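Paltwood Sewing and Mending Circle, notes from Nov 12, 2023

My turn to take notes, so forgive the handwriting (now typing!). We had a good crowd, and Čestmír ran things while I scribbled and ate most of the shortbread.

**Money.** We've got $600 in the account after paying for the room through March. Esperanza Moya wants $119 of it for a new walking foot and a box of machine needles, and we all said yes before she'd finished asking.

**Quilt raffle.** Tickets brought in $59 so far, a bit thin. Čestmír Šimek will take a roll to the Trillska bakery and sweet-talk the counter staff. I said I'd do the library.

**Stitch of the month.** Knots! We went around the table on how everyone finishes off a hand seam, and this got loud. I'm a three-backstitches person, Esperanza swears by a surgeon's knot for heavy thread, and we spent a good while on curved needles, which I'd only ever used on a lampshade.
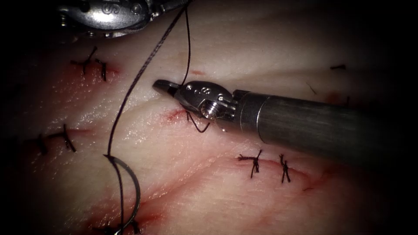 **Thread order.** We're going in together on the Evau cotton, mostly navy and that nice rust color. Get your list to me before the next meeting, please, with the color numbers this time.

**Next time.** Bring a sweater with a hole in it. Esperanza is teaching darning and has plenty of mushrooms to lend. I'm on snacks, and Čestmír has the key.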